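## 4. Handling rules for memory, processor and drive work

This section applies to cells running the Talis assembly routine on open desktop towers. Read it together with the Mukolent site safety sheet before enabling motion. Item numbers follow the cell checklist.

Parts covered: memory modules, processor, 3.5-inch hard drive in its carrier, and the fixture that holds them.
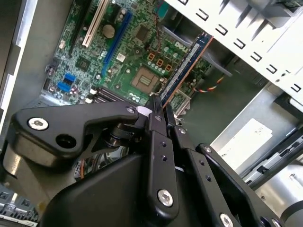
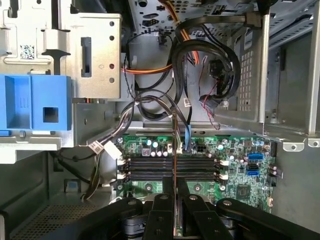
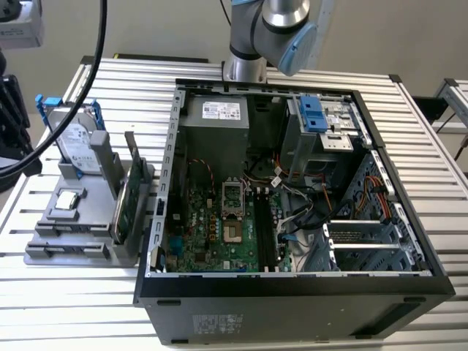
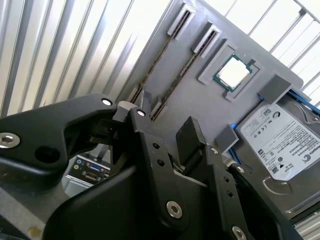 ### 4.1 Before enabling the arm

1. Disconnect the tower from the mains. Press the power button once with the lead removed and wait 23 seconds.
2. Lay the tower on its side with the open side facing up. Check that it doesn't rock on its feet.
3. Connect the bonding lead to bare metal on the chassis, then to the bench earth point.
4. Tie back or tuck away any cable that crosses the memory slots or the socket. Do not use metal clips.
5. Load the parts fixture by hand. Each part must sit fully down in its own holder. A module that leans will be gripped off-centre.
6. Select program 2354 on the Ploka controller and confirm that the tower type on the display matches the tower on the bench.

> **Caution:** Keep hands out of the chassis while the enable lamp is lit, including during a pause. A paused arm may restart without a further prompt.

### 4.2 Grip rules

- Grip memory modules by the edges only. The gold contacts must not touch the fingers, the fixture walls or the chassis.
- Set the grip force to level 2 for modules. Level 3 is reserved for the drive carrier.
- Never carry the processor over an open socket with the lever down.
- Keep the wrist speed at or below 112 mm/s whenever any part of the gripper is below the rim of the case.

**Note:** The speed limit applies to jogging by hand as well as to the stored program. The controller doesn't enforce it in jog mode.

### 4.3 Inserting a memory module

1. Open the latches at the ends of the target slot.
2. Bring the module above the slot and stop. Compare the notch in the module with the key in the slot – if they do not line up, return the module to the fixture and turn it there.
3. Lower the module in a straight line until the contact edge enters the slot.
4. Apply the seating stroke. Do not repeat the stroke more than once.
5. Open the fingers fully before raising the wrist. Side movement at this point can lift the module out of the slot.
6. Check by eye that the latches have closed. Record the result on the checklist.

### 4.4 Stopping and recovery

If a part slips, press the stop button and leave the fingers as they are. Isolate the arm at the wall switch, support the part by hand, then release the fingers with the manual key. A part that has fallen on to the board is to be set aside for inspection, even when no mark can be found.

Bent socket contacts are not to be straightened in the cell. Tag the tower and send it to the Fernandes repair bench with a copy of the checklist. The finger pads are inspected each July, and after any stop that occurs while a part is held.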